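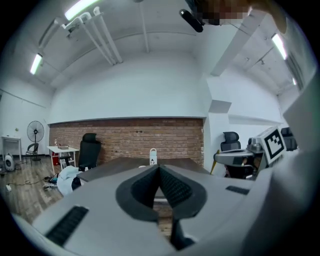 What are hiccups?

They are a twitch in the muscle you breathe with. That muscle is called the diaphragm (say DIE-uh-fram), and it stretches across your body under your lungs. When you breathe in, it pulls down and air flows into your chest. In a hiccup it jerks down all of a sudden, you gulp in some air, and a little gap at the top of your windpipe snaps shut. The snap makes the "hic."

So much for the easy part. Now for the cures, and this is where I'd like you to get a bit suspicious.

Ask a few grown-ups how to stop hiccups and you will get a different answer from each of them. Hold your breath. Drink water upside down. Swallow a spoonful of sugar. Get somebody to jump out from behind a door. My grandfather made us say the word "pineapple" with our tongues sticking out, and he was very sure about it. They are all very sure about it.

How can so many different cures all work?

Think about what happens if you do nothing. You hiccup for a few minutes, and then the hiccups go away. They nearly always do. That means anything you try in those few minutes will look as if it worked. Suppose 1000 kids with hiccups all stood on one leg and hummed. A little later, most of them would have stopped hiccuping, and plenty of them would go home and tell their families that humming on one leg is the answer. They wouldn't be lying. They'd have seen it with their own eyes! But the hiccups might have stopped at the very same moment if they had sat down and read a comic.

There's another trick hiding in there. People don't usually try just one cure. They hold their breath, and it fails. They drink some water, and it fails. Then someone shouts "Boo!" and the hiccups stop, so the "Boo!" gets all the credit. The failures get forgotten. By the next day the story is short and simple: I had hiccups, my sister scared me, they stopped.

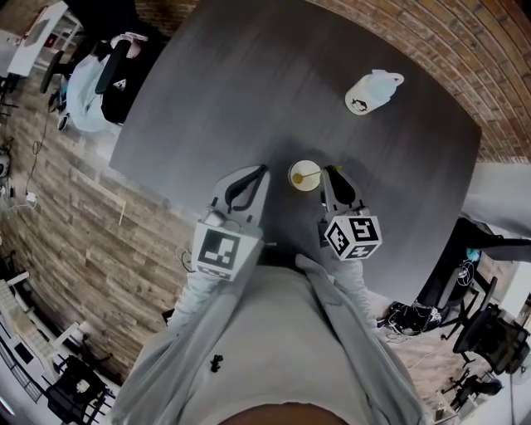 Annelies Eberhard wrote in to complain that I was being unfair to breath-holding, and that it has worked for her every single time since she was six. She wanted to know how long a thing has to keep working before I believe in it.

It's a fair complaint. Breath-holding does have something going for it, because it changes what the diaphragm is doing, and the diaphragm is where the trouble is. When you hold your breath, a gas called carbon dioxide builds up in your blood, and some doctors think this may help calm the twitching. "May" is an annoying word, I know. But a good reason why something could work isn't the same as proof that it does. And "every single time" is a long time to remember correctly. Did she write down the times it took four tries?

Would it be hard to find out? Harder than you'd think. You would need lots of people with hiccups, and people don't get hiccups on schedule. Then you'd have to split them into two groups by flipping a coin. One group holds its breath and the other just waits, and someone with a stopwatch writes down every result, including the boring ones. If the breath-holders stop much sooner, Annelies has a point. If both groups take the same time, she doesn't. Small studies of hiccup cures have been done, but I haven't seen one that settles the matter for everyday hiccups.

You can do a smaller version at home. Keep a page in a notebook. Each time you get hiccups, flip a coin. Heads, you try your favorite cure. Tails, you leave them alone. Write down how long they lasted, and don't skip the days when your cure flopped — those are the days you need most. It will take months to fill the page, and even then you'll only know about one person.

What about the question everyone really wants answered, which is why we have hiccups at all? Scientists have ideas. Babies hiccup before they are born, so one idea is that it helps them get their breathing muscles ready. Another idea is that it helps babies burp up air when they drink milk. I like the second one, but my liking it doesn't count for anything.

One last thing, and I'm not skeptical about this one. If hiccups go on for more than two days, tell a doctor. Grandparents and pineapples can wait.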